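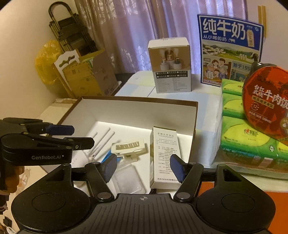
A reader in Vurnunmont wants to know if her eyebrows are growing faster than they used to, because she swears she never had to trim them before she turned 50. I love this letter. I've been squinting at my own brows every morning since it came, and yes, there's one in there that could pick up radio signals!

So I went digging (I subscribe to Tierney, the skin newsletter, mostly for this kind of thing). Speed doesn't seem to be the story. Each hair has a growing phase and then a resting phase, and on the brow the growing part is short, a matter of weeks or a few months, while on the scalp it runs for years. With age, some brow follicles seem to lose track of when to quit. The hair stays put, keeps going, and comes in coarser too. Hormones probably have a hand in it, though I couldn't find anyone willing to say exactly how.
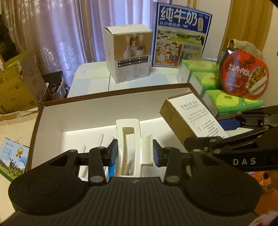 ## Should you pluck?

I did, for most of my thirties, and I have a bald patch the size of a lentil to show for it. Trimming is kinder. Comb the hairs up, snip what sticks out past the top line, and stop after 2 or 3 snips to look again. I use the little curved scissors from Odari, which I bought for my nails and now guard from the rest of the family.

Next up, in September: ear hair. Send me your questions, I've already got plenty of my own.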